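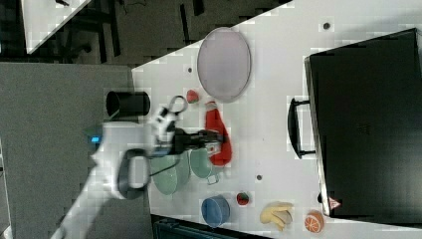

Play kitchen stock, spread out on the white table before I sort it.

Lourenço Godinho
2026-08-19

Okay friends, it's the yearly sort of the play kitchen box for the Nestdale toy library, and I have a cup of tea and far too many opinions, so settle in.

The strawberries first. I love them so much! They are small enough to vanish into coat pockets, and every February I get one mailed back in a padded envelope with a very sweet note from a parent in Galtthorpe.

Then the bananas, still in their bunch, and the orange half slice with its little white rind lines. My daughter used to serve me that slice on the big lavender plate as a complete dinner, and I ate it politely for 2 years.

Cups are where I get stuck. We've got the green ones, a blue one and a black one, and I keep wanting to make them match – but the kids have never once asked for a matching set. They want the one their friend is holding.

Somebody asked how I clean everything. Warm water, dish soap, a soft toothbrush for the seams, then a towel on the counter overnight. Please don't boil the food pieces. I did that to a pear once and I still feel bad for the pear.

The box goes out to some 30 families between now and spring, so I'm also redoing the card inside the lid. Last year's said "return all pieces" and that sounded so stern! The new one says "tell us if anything wandered off, we won't be mad."

If you're in Pondholm and want to borrow it, pickup is from 18 Rebelo Lane, side door, and you can keep it for the whole school break. Bring a sturdy bag – the plate is wider than you think.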